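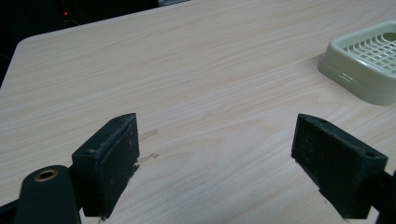 Care and Condition of Laminate Tabletops in a Shared Study Room
Student Project Report, Department of Interior Materials
Submitted 2020-06-14

1. Purpose

The project examined how wood-grain laminate tabletops hold up in daily use and how they should be cleaned. Tables of this kind were placed in the Mensah study room in January, replacing older furniture with an oiled surface. The department asked for a short report that could support future purchasing decisions.

2. Background

Laminate is made by pressing printed decorative paper and resin layers together and bonding the sheet to a core board. The wood grain is therefore a printed pattern. A pale beige and cream print with long, wavy lines was chosen for the room, and its smooth, slightly glossy finish reflects light softly across the middle of the table. Rounded corners were specified to reduce chipping and to make passage between tables easier.

3. Method

Nine tables were included in the study. Each was inspected at the start and end of the project for scratches, stains, lifted edges and dull areas. Between inspections, the tables were divided into two groups. The first group was wiped with plain water and a soft cloth. The second was wiped with Jusance, a mild liquid cleaner, diluted according to its label. Students who used the room were invited to complete a short questionnaire, and 100 forms were returned.

4. Findings

Both cleaning methods removed pencil marks and ordinary dust. Plain water was less effective on dried coffee and on the residue left by adhesive tape. Jusance removed both, but left a faint film when the surface was not wiped a second time with clean water. Four tables showed fine scratches at the final inspection, mostly near the seating side. No edge had lifted.

Fine scratches were difficult to find under overhead lighting and were easier to see when a lamp was held low beside the table. Questionnaire responses favored the light color, although several students reported glare near the windows.

5. Limitations

The period of use was short, and the tables were not moved between bright and shaded positions. Heat damage was not tested.

6. Recommendations

Tables should be wiped with water daily and with diluted cleaner once a week, followed by a clean damp cloth. Felt pads should be fitted under desk lamps and other equipment. Tables near the windows should be inspected again after one year for fading.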